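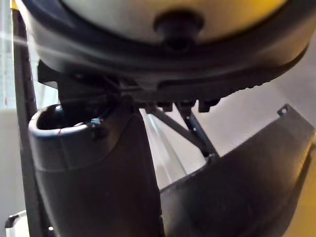 pironbykid wrote:
Dish soap and a soft cloth before anything stronger. I went straight to the melamine sponge on a cream one once and it left a dull patch that I still see every time I walk past.

mossyporch:
OK so no sponge, got it. My bigger worry is the navy rim. It's matte and the middle is a little glossy, so do I use the same stuff on both? I don't want a shiny ring where I rubbed.

latebus88:
Same stuff, different pressure. I do the cream part in circles and only dab the rim. Old toothbrush for the ribbed bit underneath, that's where the gunk lives.

pironbykid:
Nope, wouldn't put a toothbrush near matte navy. Mine went streaky after 15 minutes of scrubbing. Cotton swabs!! Slow but safe.

latebus88:
A SOFT toothbrush. I've been using one since I lived in Kurtuluş and no streaks yet.

mossyporch:
Ha, ok, I'll try swabs first and the toothbrush if I lose patience. What about around the knob?

nonthorpe_nan:
Wrap a damp cloth around the base of it and pull back and forth like you're shining a shoe. And do skip the spray, you want the cloth damp and nothing running into the gaps. I mix vinegar and water 50/50 for greasy fingerprints.

pironbykid:
Vinegar on the glossy part? Not me, but try it on the back edge and tell us.

mossyporch:
Will do, probably tonight after dinner.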